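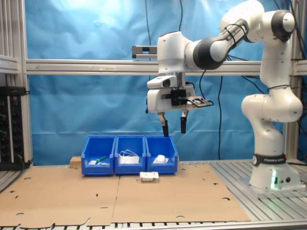 Home | Workshop notes | Checklists | Contact

Monthly arm check, with my comments
4 min read | 20 comments | Share

I do this one in April like every other month, coffee first, then the list. Haruna Chiba wrote the original and I've scribbled all over it (sorry, Haruna!).

1. Base bolts and slatted platform. OK. Put a spanner on all of them, no movement. The slats collect crumbs of cardboard in the gaps, so I hoovered those while I was down there.

2. Status light. OK. Green at start-up, and the log agrees. Write down the hours too: 2109 today.

3. Cables along the forearm. OK, with a grumble. The ties hold, but one near the elbow was tight enough to pinch when the arm folds up. I snipped it and put a looser one on. Please don't pull them till they squeak!

4. Hanging cables. NEEDS WORK. I don't like how low they come behind the gripper. Octavio Fuentealba is going to clip them up to the crossbar, and until he has, keep the speed at 20 per cent on that side.

5. Gripper fingers and pads. OK for now. Both dark pads still have their edges. Spares are in the Grondside drawer.

6. Height over the bins. WATCH. With the fingers open, the left one comes very close to the rim of the right-hand blue bin. I've raised the approach point a touch and run it slowly five times, no contact. If you swap the bins for the deeper Harby ones, teach it again from scratch.

7. Wrist camera. OK. Wiped the window with the soft cloth (not your sleeve, Baltasar) and checked the mount for wobble.

8. Cardboard on the table. CHANGE SOON. It's ragged at the front left and the seam runs right under the bins, so they can rock. Catalina Lagos has new sheets coming from Birngate.

9. Emergency stop. OK. Pressed it mid-move, arm stopped, reset fine. Did it twice because I always do.

10. Enclosure posts and crossbar. OK. One bracket screw took a quarter turn.

Pilar Jara has the next check, and items 4 and 8 stay open until she's signed them.

81 shares | Leave a comment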